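件名: Re: [lill-data] 収集件数の目標について

2019年1月30日

前回のメールから引用します。

> ハンドグリッパでの把持例は、11月からの分で1,247件になりました。
> このペースなら次の学習に十分な量が揃うと思います。
> Gundtonでの収集分はそのまま追加してよいでしょうか。

追加する前に少し待ってください。件数が揃うことと、学習に使えることは別の話だと思っています。

1,247件のうち359件をざっと見直しましたが、292件は片付いた机に物がひとつだけ置かれた例でした。これで成功率が上がったと言われても、私は信用しません。評価のほうも同じような机で撮っているので、良い数字が出るのは当たり前です。Skulellの前の版でも同じことをやって、現場に持っていった途端に使いものにならなくなったのを覚えている方もいるでしょう。

増やすなら、周りに物が多い場所の例にしてほしいです。

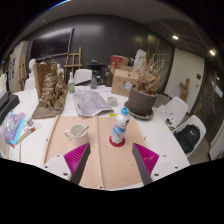 Oston 把持学習チーム
水色のキャップのボトルに両側から指を寄せていくところで、左にはマグカップ、奥には新聞や枯れた鉢植えがあります。私が欲しいのはこの程度に散らかった机です。ただ、これも対象は二本の指のちょうど間に来ていて、正面から素直に近づく例ばかりになるのではという疑いは残ります。マグカップ側から斜めに入る例や、一度やり直す例も混ぜてください。

それから、失敗した試行を収集時に消すのはやめませんか。14件ほど番号が飛んでいる箇所があり、何があったのか後から追えません。失敗は失敗と印を付けて残すほうがましです。

Gundton分については、撮影場所ごとの内訳が出てから判断したいと思います。内訳の表をこのスレッドに送ってください。反対意見もここでどうぞ。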